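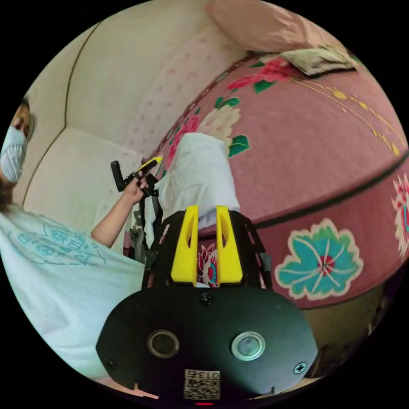
Notes > Bedroom > Making the bed, revised

The spare bed is Bellstead's standard frame from 1973, and modern fitted sheets ride up at its corners. I have gone back to a flat sheet, folded under at 45 degrees and pulled tight from the foot end first.

The present one is pink with large flowers. A big print has a practical use: the pattern gives a reference for alignment, so a sheet that has drifted sideways shows up at once. 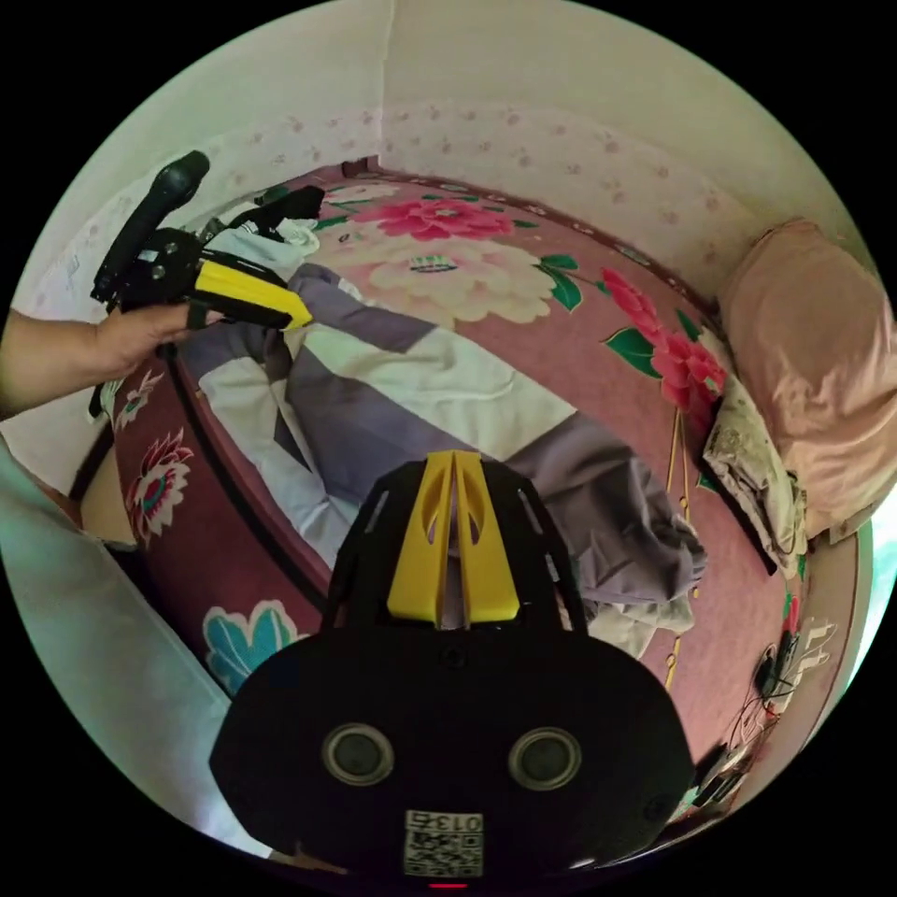 Allow 50 cm of tuck on each long side. Less than that works loose within 2 nights. Thread count matters less than weave, and my 400 count sateen from Muven slips more than the cheap percale.

Anastasia Manolakis wrote to ask about elastic straps. I tried a set in April and they marked the mattress piping, so they are back in the drawer.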